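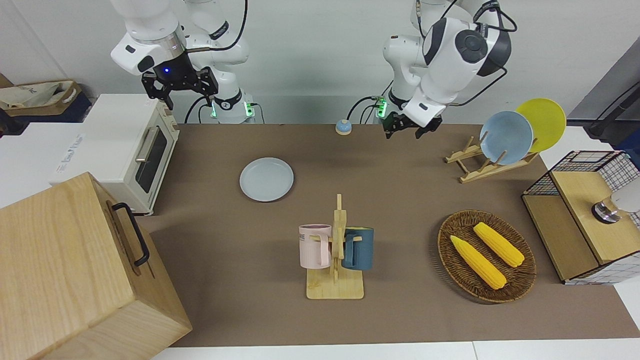
棕色桌面上的圆形小桌铃，铃的前方偏左有一只浅灰蓝色的平盘。

本网站使用Cookie以改善您的阅读体验。继续浏览即表示您同意我们的Cookie政策。

桌铃

2018年12月31日　撰文：Simão Peixoto

桌铃，又称柜台铃、服务铃或按铃，是一种放置在桌面或柜台上、用手指按压而发声的小型金属铃。它通常由底座、铃碗、击锤和按钮组成，不需要电源，主要用途是在近距离内请求别人的注意。桌铃常见于旅馆前台、商店柜台、餐厅出菜口、图书馆借阅处和教室，在桌上游戏和家庭生活中也有使用。

在广义上，桌铃属于呼唤用铃的一种。呼唤用铃还包括手摇铃、拉绳铃和电铃。本条目主要介绍机械式的按压桌铃，对其他种类只在历史和比较的部分中提及。

名称

汉语中对这种器物没有完全统一的叫法。在旅馆行业的文字里，“服务铃”比较常见；在文具和教学用品的目录里，多写作“按铃”或“叫铃”；厨房和餐厅的工作人员则习惯说“出菜铃”或“传菜铃”。“桌铃”一词强调放置的位置，可以包括按压式和摇动式两种，所以在收藏者的文章中使用得最多。

英语中的名称也有几种，大多由使用地点而来，例如“柜台铃”和“旅馆铃”。日语中常用的说法可以直译为“桌上铃”或者“呼铃”。研究者竹田敏子（Toshiko Takeda）在整理旧商品目录时注意到，同一家厂商在同一本目录里会给同一个型号两个名字，一个面向旅馆，一个面向学校，价格也不相同。她因此建议，在讨论旧物时应当以结构来分类，名称只作为参考。

结构

铃碗

铃碗是桌铃发声的部分，形状接近半球，开口向下，由中央的一根立柱支撑。传统的铃碗用黄铜或者钢制成。黄铜铃碗的声音比较圆润，余音较长；钢制铃碗价格低，声音比较尖。许多钢制铃碗表面镀镍或镀铬，用来防止生锈，也有一些涂有彩色的漆。漆层会增加一点重量，并吸收一部分振动，所以同样大小的铃碗，涂漆以后余音往往稍短。

铃碗只在顶部的中心被固定，边缘必须是自由的。如果边缘碰到底座或者别的东西，振动会很快停止，听起来像敲一个罐子。这是桌铃最常见的故障之一，修理的方法在后文说明。

底座

底座的作用是支撑铃碗、保护内部机构，并且使铃在按压时不容易移动。较早的底座多为铸铁或木制，比较重，有时还有花纹。后来普遍使用冲压的薄钢板，底面贴一圈毛毡或橡胶。现在塑料底座也很多，颜色的选择更加自由。塑料底座重量较轻，有些厂家会在里面加一块金属片。

击锤和按钮

按钮一般在铃碗的正上方，通过一根穿过立柱的细杆与下面的杠杆相连。手指按下按钮时，细杆向下推动杠杆的一端，杠杆的另一端带动击锤，使它向铃碗内壁摆动。击锤与铃碗的接触时间非常短，碰撞之后立即离开，否则它会压住铃碗的振动。

放开手指后，弹簧使按钮和杠杆回到原来的位置。在简单的结构中，按一次只响一声。有些结构在按下和弹回时各敲击一次，得到紧接着的两声，收藏者称之为“双击式”。还有一种转动式，内部装有小齿轮，按下或扭转按钮时击锤连续敲打，声音与旧式自行车铃相似。

声学特点

桌铃的声音由一个较强的基音和若干个泛音组成。与钢琴的弦不同，铃碗的泛音和基音之间通常没有整数倍的关系，因此人耳听到的音高不十分确定，却有明亮、清楚的感觉。敲击刚发生时，高频部分最强，它们衰减得也最快，之后留下的是比较柔和的低频余音。

影响音色的因素主要有铃碗的直径、厚度、材料和击锤的硬度。直径较大而壁较薄的铃碗，声音较低；直径小而壁厚的，声音较高。击锤如果是金属的，声音尖锐；如果外面包有一层皮革或塑料，高频会减少。旧旅馆中有时可以见到包皮革的击锤，目的是晚上使用时不打扰已经休息的客人。

桌铃的声音容易从人的谈话声中分辨出来，因为它的主要频率高于一般说话的频率，而且开始得很突然。在厨房中，这个特点更为重要，那里有抽风机、水流和餐具碰撞的声音。不过，厨房里的金属餐具也会产生高频的声音，所以有的餐厅会特别选择音调较低的铃。

放置的桌面对声音也有影响。硬的木桌面会随着底座一起轻微振动，使声音稍微加强；铺有厚布或软垫的桌面则使声音变得干一些。石头桌面本身几乎不振动，但是反射声音较好，人们常常觉得铃放在上面更响。

历史

早期的呼唤用铃

在按压式桌铃出现以前，人们用手摇的小铃呼唤家中的仆人或者店里的伙计。这种铃带有手柄，铃舌挂在内部，摇动时发声。手摇铃在很多文化中都有，除了日常生活，也用于宗教仪式和集会。它的缺点是需要拿起来，并且容易被客人带走或者放错地方。

在较大的住宅中，人们后来安装了拉绳和金属线组成的呼铃系统。拉动房间里的绳子，远处走廊或厨房里的铃就会摇动。每个房间对应一只铃，有经验的仆人能从音高判断是哪个房间。这种系统安装的费用很高，线路也需要经常调整，不适合小店使用。

按压式的出现

按压式桌铃在十九世纪逐渐流行，这与旅馆、铁路和百货商店的发展有密切的关系。当时出现了很多需要陌生人呼唤陌生人的场合。大声喊叫被认为不礼貌，而按铃是一个中性的动作，对主人和客人都比较方便。

冲压金属的技术使铃碗可以大量生产，价格随之下降。早期的产品装饰很多，底座上常有植物、动物和几何图案，也有整体做成乌龟形状的，按头或尾巴发声。到了二十世纪，圆形底座、半球铃碗和中央按钮的简单样式成为主流，此后基本的形状变化很小。

地方生产：以奥卡贝为例

有关桌铃生产的详细记录保存得不多，因为它大多是小工厂的副产品。其中整理得较好的是奥卡贝（Okabe）工坊的账目。该工坊最初制造门上的铰链和抽屉拉手，后来利用剩下的黄铜板冲压铃碗。根据杉山文子（Fumiko Sugiyama）的研究，工坊在生产最多的一年售出将近2,000只桌铃，大部分卖给旅馆和诊所，少部分卖给学校。

账目中还记录了退货的原因。最多的是“声音短”，其次是“按钮不回”。杉山认为，“声音短”的问题多数与运输有关：铃碗在箱子里受到挤压，轻微变形，边缘碰到了底座。工坊后来在铃碗和底座之间夹一张厚纸，到货后由店主取出。有些店主没有取出这张纸，又写信来说铃完全不响，工坊于是在纸上印了一行红字。

奥卡贝工坊的模具有一部分保留到今天，由田村武（Takeshi Tamura）保管。他用原来的模具少量复制过铃碗，认为新的黄铜板比旧的稍硬，冲压之后需要多退火一次，声音才接近旧的产品。

电铃与电子呼叫器

电铃普及以后，大型旅馆和医院陆续用电铃代替了机械铃。电铃可以把信号传到很远的地方，并且能在指示板上显示房间的号码。再后来，餐厅开始使用无线呼叫器，客人在座位上按下按钮，服务员身上的接收器就会振动或者发光。

尽管如此，机械桌铃没有消失。它便宜，不用电池，不需要说明，在停电的时候也可以使用。在只有一个柜台的小店里，它的作用范围已经足够。

用途

旅馆和商店

旅馆前台是桌铃最典型的使用场所。小型旅馆的前台不一定总有人，工作人员可能在后面的房间里，客人按铃后等待。在一些旅馆，桌铃也用来呼唤行李员，由前台职员按铃，行李员听到后前来。不同的次数可以有不同的意思，这种规定一般只在内部使用，各家并不一样。

小商店、修理店、药房和邮局也常使用桌铃。旁边往往放一张小牌子，写着“需要服务请按铃”之类的文字。

餐厅

在餐厅中，桌铃主要放在出菜口。厨师把做好的菜放在台上，按一下铃，服务员便来取菜。对于温度要求高的菜，取菜的快慢直接影响质量，所以有的厨房规定，铃响之后必须有人回答。铃与待取的盘子通常放得很近，使厨师放下盘子后不必走动就能按到。

出菜用的铃容易沾上油和面粉，按钮下面的细杆会变得迟缓。专业厨房因此偏爱结构简单、可以拆开清洗的型号，也有人干脆把它当作消耗品，坏了便换。

佩德霍尔姆（Pidholm）餐厅学校的教材中有一节专门讲出菜口的布置。编写者迪玛·马斯里（Dima Masri）主张铃应该放在台面的后方，不放在边缘，以免被盘子或托盘碰落。她还建议左手和右手都应能按到铃，因为厨师放盘子时哪一只手空着是不一定的。

教育

在学校，教师用桌铃表示活动的开始和结束，或者请学生安静。与拍手或提高声音相比，铃声每次都相同，学生容易形成习惯。在抢答活动中，每个小组面前放一只铃，先按响的小组回答。为了分辨是哪一组，可以选用不同音高的铃，或者给铃涂上不同的颜色。

按音高调好的成套桌铃也用于音乐教学。每只铃发出音阶中的一个音，几个孩子各负责一只，合作演奏简单的旋律。这种铃的铃碗在制造时经过修整，比普通桌铃贵一些。低年级的孩子手指力量小，用整个手掌按更为方便，所以教学用铃的按钮往往比较大。

游戏

不少桌上游戏使用桌铃作为抢答或抢先的信号。玩家观察翻开的纸牌，当某种条件满足时尽快按铃。由于多只手会同时落下，游戏用的铃需要比较结实的按钮和较矮的外形。一般的规则是以手最先接触铃的人为准，铃是否响并不重要。

动物训练

有的饲养者教猫或狗按铃，表示想出门或者想吃东西。训练的方法通常是先让动物习惯铃声，再在它用爪子碰到按钮时给予奖励。选择这类用铃时，底座应当较宽，不易翻倒，也不应有小零件脱落。

礼仪

对于应该怎样按铃，各地的习惯有区别。多数指南认为，客人应当按一下，然后等待；如果一段时间没有人来，可以再按一下。连续快速地按铃被普遍看作不耐烦的表现。工作人员就在面前时还按铃，也是不礼貌的。

在沃塔奇（Votach）地区，一些旧旅馆的客房里保存着印刷的住宿须知，其中提到夜间使用前台的铃要“轻而单次”。同一份须知还请客人不要让孩子按铃玩耍。竹田敏子收集了25份类似的文件，发现关于孩子的这一条几乎没有例外地都出现了，措辞却相差很大，有的十分客气，有的近于警告。

也有一些服务行业的从业者不喜欢桌铃，认为它使人像被命令一样。部分旅馆因此取消了前台的铃，改用门口的感应提示音，或者请客人拨打内线电话。

维护和修理

桌铃的维护比较简单。日常用干的软布擦拭即可，镀层表面不宜使用粗糙的清洁粉。黄铜铃碗氧化后颜色变深，对声音影响不大，是否抛光由使用者决定。收藏者一般不赞成过度抛光，担心花纹和厂家的标记被磨浅。

声音变短或者变哑时，首先应检查铃碗是否松动。多数桌铃顶部的按钮座同时也是固定铃碗的螺母，用手轻轻拧紧就可以，但是过紧同样会妨碍振动。如果铃碗的边缘碰到底座，可以在立柱上加一个薄垫圈，把铃碗稍微抬高。

按钮不能弹回，大多是细杆上有脏物，或者弹簧疲劳。清洁细杆时可以用少量酒精，待干后再装回。厨房里使用的铃不宜涂很多油，油会粘住面粉，过一段时间反而更难按动。弹簧可以用尺寸相近的替换，过硬的弹簧会使按铃费力，小孩子和老人尤其不方便。

击锤如果一直贴着铃碗，铃声会立即停止，听起来只有短短的“嗒”一声。这时需要把击锤的连杆向内稍微弯一点，每次弯得很少，一边弯一边试听。

收藏

桌铃体积小，样式多，价格跨度大，因此有一定数量的收藏者。他们关注的内容有底座的铸造质量、铃碗上的刻字、原来的漆和包装盒。做成动物形状的和带有旅馆名称的较受欢迎。带有店名的铃虽然常见于拍卖，来源却不容易证明，因为刻字可以后来再加。

普拉里斯（Praris）的一家小型博物馆设有呼唤用铃的陈列室，目录中列有253件，其中按压式的占多数，其余为手摇铃和拉绳铃的零件。陈列室每年一月闭馆清洁。参观者可以试按放在门口桌上的5只复制品，比较不同材料的音色。博物馆的目录按结构编排，采用了竹田的分类方法，不过对于转动式是否应当算作按压式的一种，目录的两个版本前后写法不同。

判断年代时，收藏者常看底部的固定方法。用手工螺钉固定的一般较早，用冲压卡口固定的较晚。这一方法并不十分可靠，因为修理时更换底板的情况很多。田村武提出过另一种做法，即比较铃碗内壁上冲压留下的细纹，不过这需要把铃拆开，而且要有同一模具的样品。

文化中的桌铃

在电影和舞台剧里，桌铃常作为喜剧的道具：人物按铃而无人出现，或者刚一按铃对方就从柜台下面站起来。广播剧中则用一声铃响交代地点，听众立刻明白故事到了旅馆或者商店。

在许多电脑和手机软件中，提示音与机械桌铃的声音相近，图标也画成半球形铃碗加一个按钮的样子。一些年轻的使用者先认识了图标，后来才在店里见到实物。

参见

手摇铃、电铃、门铃、自行车铃、编钟、旅馆前台、出菜口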